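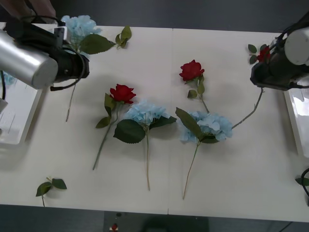 Okay, finally watched Neretik last night after putting it off for weeks, so this is going to be a thread. Mild spoilers for the first half, nothing after that. Short version: it's a slow ghost story about a florist, and I loved most of it. If you like artificial flowers you are going to be very happy, because the whole shop is full of them, blue hydrangeas like the one up there with the big green leaves, and the camera can't leave them alone.

Monday, November 14, 2022
by Natalia Aguirre
Filed under: Movies & TV / Watch Threads

2/ The setup: Alva inherits her aunt's flower shop in a harbor town called Woton. She wants to sell it and go home. Then she finds 511 unpaid orders in a drawer, all made out to the same name, and the delivery address is a house that burned down.

3/ I really thought this was going to be a jump scare movie from the trailer. There are maybe two in the whole thing and one is a cat.

4/ The sound, though!! There's a bit where she's on the phone with the bank and you slowly notice there's somebody else breathing on the line. I took my earbuds out. I put them back in. I took them out again.

5/ Middle part drags, sorry. We get 18 minutes of the brother-in-law and his boat, and I kept waiting for the boat to matter. (It sort of matters.)

6/ Someone asked if you need to see Trorimau first. Same director, and the ferry captain shows up in both, but no, you'll be fine. I'd still watch Trorimau at some point, it's shorter and meaner and the ending is better.

7/ Whoever plays the old lady at the bakery needs her own movie. She has some 50 words of dialogue, tops, and I remember every one of them.

8/ Subtitles were a little off on the version I rented, like half a second late in the church part. Might just be my TV. Did anyone else get that?

9/ Anyway, go in knowing as little as you can, which I guess I've ruined for you now. They're saying the extended cut comes out in December and I'm already annoyed that I'm going to pay for it twice.

10/ Oh and stay through the credits. There's a voicemail.

Last updated: same day, fixed a typo in 6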